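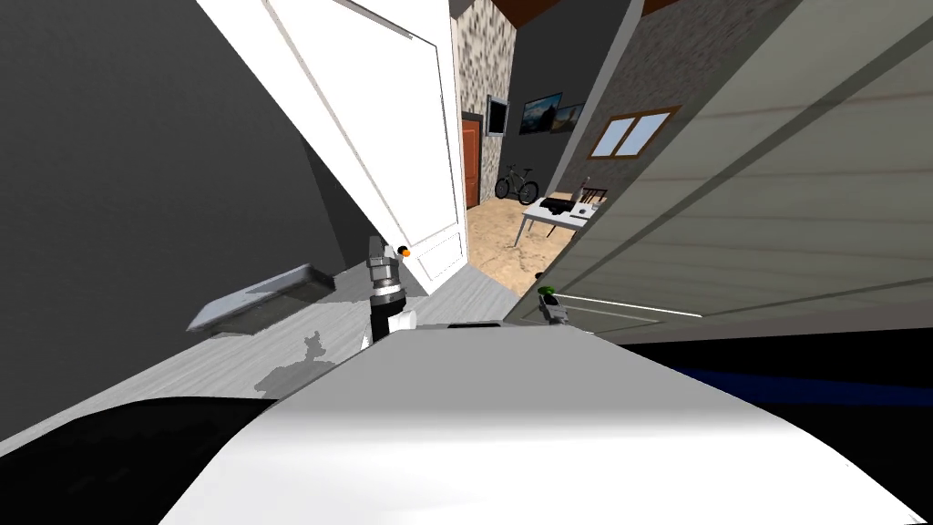

Slide 1. Simulated apartment: gripper near the orange knob, door open, second room behind.

Search this site Enter keywords Go

Okay, hi everybody. Leave this one up while people find seats, and don't start until the door at the back is shut (ha — that's the whole talk right there).

So my question for the next while is whether a machine can do chores yet. My short answer is some of them, slowly, if you're nice to it. I'm going to start with doors, which everyone skips. People want to see laundry folded. But the laundry is in another room, and so is the broom, and at Jondden the parts bins are in another room too. If the robot can't get through a doorway on its own, you've bought a very expensive thing that stands in the hall.

Point at the knob. It's small and it's orange. You and I don't think about a round knob. You grab it, you feel it slip a little, you squeeze harder, you lean back. A gripper has to get all of that from somewhere. Levers are much kinder. When Na-rae Kang set up our shop-floor trial she swapped every knob for a lever before we even got there, and I was grateful and also a little insulted.

Then point at the room past the door. Bicycle against the wall, desk, chair. That's a normal room! That's what a house looks like, and every one of those is something to steer around once you're through.

Now the numbers, go slow here. We ran 500 door attempts in simulation at Draltier and I was thrilled with myself. Then we ran 100 on a real door in Kyung-tae Hwang's office and I was a lot less thrilled. Same code. His door sticks in October, so there's that. PAUSE, let them laugh or not.

If somebody asks why we bother with simulation: it's cheap, it doesn't break the hinges, and I can do it in my socks. Tihomir will probably ask about friction. Tell him yes, it's wrong, we know, see him at the break.

Chores I'd trust a machine with today: moving bins along a known route, wiping a flat table, carrying a tray if the tray is light. Chores I wouldn't: anything with a fitted sheet. Kyu-ri Ryu disagrees with me on the sheet and she has 5 minutes after me, so be fair to her.

Skip the cost slide if we're past 3:40. Otherwise next slide, the lever handle, and ask who has round knobs at home. Hands up.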